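Rosales Sidewalk and Street Unit: Equipment Planning Data
README, revised Wed 11 December

Contents
This folder holds the driving log, the cost sheet and the still images used to plan the purchase of delivery robots for the Rosales route. It covers the trial unit only. The Tondstead route has its own folder and a different battery.

Files
costs.csv: one line per purchase item, with quote, supplier and lead time
runs.csv: one line per run, with start charge, end charge and stops
stills/: front camera images, one folder per run
notes.txt: operator remarks, unedited

Size
784 stills from 201 runs. Runs ended early by the operator are kept and have "short" in the status column. Leave them out when working out energy per run, but count them for tire and brake wear.

Where the stills come from
The front camera is fixed to the body and does not pan. Most of the route is residential street without painted lines, so the lane-marking option in the Londosa quote was priced separately and is not in the base total. The curb is the main side reference on these streets.
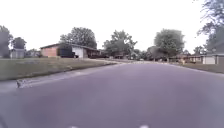 Front camera, residential street under overcast sky. No visible lane markings; pale curb and lawn on both sides.

Labels
Each still has a surface label (asphalt, concrete, other), a sky label (clear, overcast, low sun) and a yes/no for parked vehicles. Small items at the curb that the labeler could not name are entered as "unknown object". Do not merge these with "stone" or "animal". Xóchitl Contreras labeled the stills and Isauro Cárdenas checked them.

Cost columns
unit_price is in dollars before tax. The base unit is entered at 4000 and the spare battery at 480. Shipping from Rustby is on its own line and must be added per order, not per unit. Blank cells in lead_time mean the supplier has not answered. They do not mean the item is in stock.

Known problems
Charge readings in runs.csv are whole percents, too coarse for the shortest runs.
The stills contain no rain and no night driving. The lighting kit and the sealed connector set cannot be judged from this data.
Two suppliers quote the charger with the dock and one quotes it alone. See the bundle column before comparing.

Use
For budget planning inside the project. House fronts and driveways appear in the stills, so ask Gladys Were before sending any of them to a supplier. Questions about costs.csv go to Ezequiel Gallegos.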